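Storing and mending printed papers at home: pamphlets, clippings and Cold War ephemera

Newsprint from the 1950s to the 1980s is the worst paper most households own. It is high in acid and lignin, and it browns from the edges in. Political pamphlets of the same years are usually on slightly better stock but held with steel staples, and the staples go first.

Staples. Open the legs from the centrefold with a thin spatula, not a staple remover. Lift the crown straight out. If rust has bonded to the paper, leave it and slip a strip of polyester film under each leg before prying. Resew through the old holes with linen thread, three holes, knot on the inside.

Folds. Flatten under blotter and an even weight overnight. Do not iron. Brittle sheets that crack when opened should stay folded until they have been humidified in a closed tub, with the paper on a rack well clear of the damp towel.

Tears. Wheat starch paste and light Japanese tissue, torn to shape so the edge feathers. Pressure-sensitive tape of any brand will stain in time -- this includes the ones sold as archival.

Enclosures. Unbuffered folders for photographs, buffered for everything else. I use the Grundov folders at 300 gsm. Pencil the item number on the folder before the item goes in, never after.
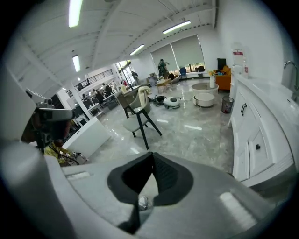 Kári Frandsen
Workshop columnist

Location. An interior cupboard on a middle floor is better than a garage or roof space. Steady temperature matters more than low temperature. Keep boxes off concrete and away from outside walls.

Copies. Scan clippings before mending, both sides, in colour. The reverse of a cutting often carries the only clue to its date. For leaflets with red ink, test a corner with a barely damp swab first -- many of those reds run.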